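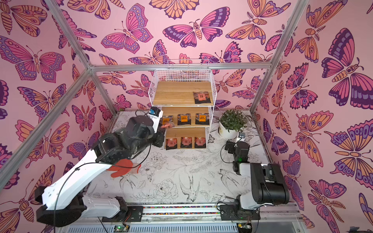
The Pulmont staple works runs one tour a day in April, at 10 a.m., and takes visitors as far as the packing hall. I went to see the wire line. Most of what has been written on staples covers the stapler, and very little covers the strip, where the harder problems were.

Early staples were loose. Each one was formed singly and fed by hand, and an office that fastened a lot of paper spent more time loading than fastening. The strip solved the loading and created a new fault: if the glue was too strong the blade tore two staples off together, and if it was too weak the strip broke in the box.

Petronella Molefe, who led the tour, started at the drawing bench. Round wire arrives on coils and passes through a series of dies, then between two rollers that flatten it slightly. The flattening gives the wires enough contact to be glued side by side. The band that leaves the gluing station is 100 wires wide. It goes through a drying tunnel and into the press, which cuts it across and bends both legs in one stroke.

The press on the main line is a De Bruijn, rebuilt twice. It was running at 126 strokes a minute. An older Dullero press is kept next to it for heavy gauges and was stopped for a die change, so we could look at the tooling up close. The die has a shallow relief on the inside of each shoulder. Without it the wire thins at the bend and the crown buckles when the staple meets a thick stack.
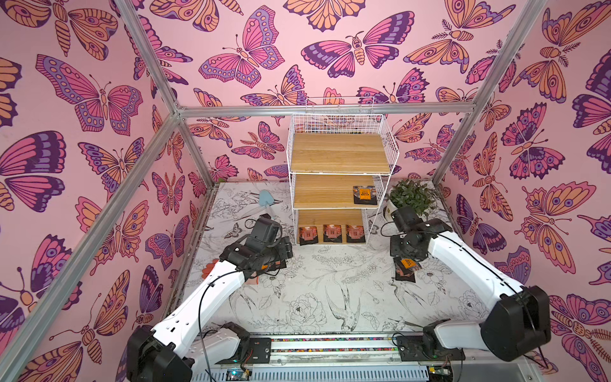

**Why are the points cut at an angle?**

The angle steers the legs as they go in. A chisel point beveled on the outer face pushes each leg slightly inward, so both legs reach the anvil groove and fold flat. A square-cut leg wanders, and one side tends to fold outward.

Testing is done in a small room off the press floor. Mandla Botha pulls a strip from each tray and drives it into paper of a fixed weight. He records buckled crowns, split strips and legs that miss the groove. The log for the previous shift showed 1,745 staples driven. He also keeps a drawer of older strips from the closed Ginbridge plant, where the glue has yellowed but still holds.

There is a display case by the exit with 627 boxes in it, arranged by leg length and then by year. The labels give gauge and finish but no maker for the oldest row, and Molefe did not have a list. Copper-finished strips take up the bottom two shelves.

Safety shoes are lent at the gate. The hall is loud and ear protection is required past the drying tunnel.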